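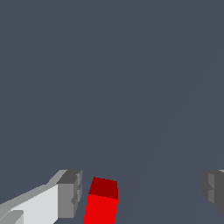
Jerthorpe Manipulation Group — Simulation and Learning

Offcenter Grasp Set (OGS), data card and README

Maintainer: Itsuki Yokoyama
Simulation and rendering: Viera Baláž
Training code and evaluation: Nevzat Gezer
Data card text: Dagmar Slanina

What is in the release

OGS is a set of 1,000 simulated pick episodes recorded from a wrist camera. Every episode has one block, one parallel gripper and a plain gray surface. The task is always the same: close on the block and lift it. What varies is where the block sits between the fingers when the gripper starts to close.

We made the set to study one narrow question. If a policy is trained only on grasps where the block starts centered, how badly does it do when the block starts closer to one finger, and how many offcenter episodes do you have to mix in before the gap goes away? In the view at the top of this page the red block is nearer the left finger, with a wide strip of bare surface on the right. A policy that has only seen centered starts tends to close anyway and push the block with the near finger.

Layout

episodes/ holds one folder per episode
splits/ holds plain text lists of episode names
tools/ holds the loader and the replay script
configs/ holds the scene and controller settings

Each episode folder contains:

rgb/ — wrist camera frames, PNG
actions.npy — commanded motion of the wrist plus a gripper command, one row per frame
state.npy — joint positions and finger opening, one row per frame
block.npy — block position and rotation in the wrist camera's coordinates
meta.json — random seed, block size, start offset, lighting setting, result

Frame names and array rows share the same index. Row 0 goes with the first PNG. The loader checks this and stops if the lengths don't match.

How the episodes were generated

The wrist is placed over the surface with the fingers open. A block is then placed between them with a sideways offset drawn at random. A scripted controller that can read the true block position moves the wrist sideways until the block is centered, goes down, closes, and lifts. The script is slow on purpose. Earlier versions moved sideways and down at the same time, and the policies trained on them clipped the top edge of the block more often than we liked.

Episodes where the script failed were kept. They are marked in meta.json with result set to "fail" and are left out of the training lists by default. If you want them, pass include_failed=True to the loader.

Rendering

Rendering is plain. Shapes are low-polygon with flat shading, there is no surface texture, and cast shadows are off. Viera tried a version with shadows on and the policies began using the shadow to judge height, so we turned them off for the release and left the switch in configs/scene.yaml.

The wrist camera is set so that the fingertips come in along the bottom of the view. In many frames the lower part of the block is outside the picture. We did not correct this. The camera mount on the real arm in the Duston lab has the same problem, and a policy that needs to see the whole block would be no use there.

Splits

train_centered — centered starts only
train_mixed — centered starts plus offcenter starts on both sides
val — mixed starts, seeds not used in either training list
test_left and test_right — offcenter starts, one side each

Please report test_left and test_right separately. Averaging them hid a bug from us for most of September: the right side was failing nearly every time because of a sign error in the sideways action, and the left side was good enough that the average just looked mediocre.

Baseline

The baseline is a small image encoder followed by an action head that predicts a short run of actions. It takes 2 camera frames and the finger opening, and outputs the next 4 actions. It does not get block.npy. We trained with seed 43 for the released checkpoint.

What we found, in words, with the full tables in results/:

The centered-only policy does well on centered starts and poorly on both offcenter lists. Most failures are the near finger pushing the block before the far finger arrives.

The mixed policy closes most of that gap. It moves the wrist sideways first, as the script does, though it often stops a little short.

Mirroring the centered episodes left to right gave us almost nothing. They are still centered after mirroring.

Giving the policy a single frame made it hesitate near the block. It would drift one way, then back, and sometimes never close.

Known problems

The block is a plain rectangular prism in every episode. Don't expect anything trained here to cope with round or soft objects.

Contact settings are stiff, and a block pinched near a corner can jump. Blažena Slanina went through the lift phase by hand and listed the worst ones in splits/jumpy.txt.

We have tried transfer to the real arm only in a small way. It needed color changes to the surface before it worked at all — treat this as a simulation set.

Older copies shared under the name Zirnetitz have the sideways action in the opposite direction. Don't mix the two. The loader in tools/ will refuse the old files, but a custom loader won't know the difference.

Replaying an episode

python tools/replay.py --episode NAME --view wrist

Add --step to advance one frame at a time. Replay uses the stored seed and should match the saved block positions closely. Small differences late in the lift are normal on different machines.

Contact

Send bug reports to Itsuki through the issue tracker. Include the episode name and your copy of meta.json.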